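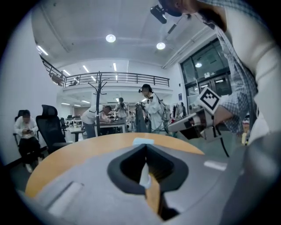 Figure 4. Wrist-camera view from the first hand-held gripper. The second gripper, at right, carries its square marker upright on top.

4.2 Registering two hand-held grippers in Trosura

Trosura estimates the pose of each gripper separately and then places both in one shared coordinate system. Registration must be repeated whenever a marker card is removed or replaced.

1. Open Session > Devices. Both grippers must be listed as Online before you continue.

2. Select the lens profile for each camera. The profile must be a fisheye model. A pinhole profile will load without an error but gives wrong poses near the image border.

3. Enter the marker ID and the printed edge length. Measure the black pattern only and leave out the white margin.

4. Stand at the table and hold one gripper so that its camera sees the marker on the other. Click Capture Anchor.

5. Move both grippers slowly through the working area until the coverage bar is full. Keep the marker in view of the opposite camera as much as possible.

6. Click Solve. The solver reports the reprojection error in pixels. Accept the result if the error is below 2.

7. Click Save to write the transform to the session file.

Note: Other people may move in the background during capture. The tracker rejects features on moving objects, but it needs enough fixed structure to hold the map — walls, railings and door frames work well.

Note: If Solve stops with code 706, the two recordings do not overlap in time. Check the clock offset under Devices > Sync and repeat from step 4.

Caution: Do not edit the transform by hand. The planner reads it without checking, and an incorrect value can drive both arms into the same space during playback.

Procedure revised in June by Benedikt Brunner, Arau office.

Related topics
Exporting trajectories to the Fankhauser planner
Error code 1089: marker ID not found
Clock sync between devices
Nonthorpe playback controller: speed limits

Contact Trosura Support | © Trosura | Back to top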